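Home | Issues | Subscribe | About

CHORE WATCH — can it tidy up yet?

Quick one this week, the February issue is eating me alive. Dwight Zacharias wrote in again asking when he can buy something that picks up after his kids. Short answer, not yet. Longer answer, putting blocks in a basket is still a fair test, and still harder than it looks. Grip the thing. Lift it. Let go in the right spot. Then do it again for the next color, without flinging the basket off the table.
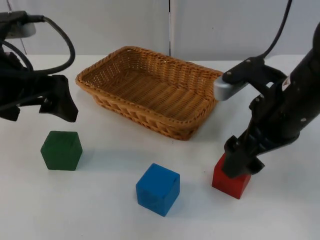
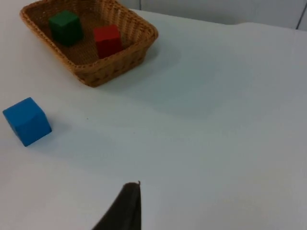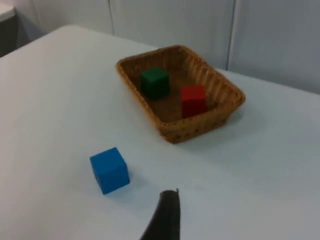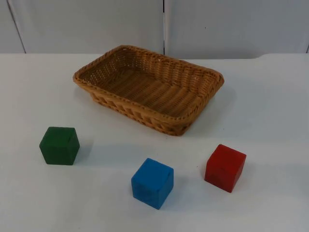
Three cubes, one wicker basket. Blue is still on the table in all four.

My own view, for what its worth — blocks are the easy end. Flat sides, solid, they stay where you put them. A sock does none of that. Neither does a bag of screws on a shop floor, and the shop people have been asking even longer than Dwight has. I'd pay 600 for a machine that could do the playroom floor and nothing else. I would not pay 1,000 for one that needs me to clear the floor first, wich is most of what gets pitched at me.

Laundry next time, if I get to it. Send me your worst chore by Monday. 23 of you allready have, mostly dishes.

Recent items
Gretolo and the folding problem
Who sweeps up at Pollamwood?
Climach: letters, part two

Contact the editor | Copyright Vlachou Newsletter | Back to top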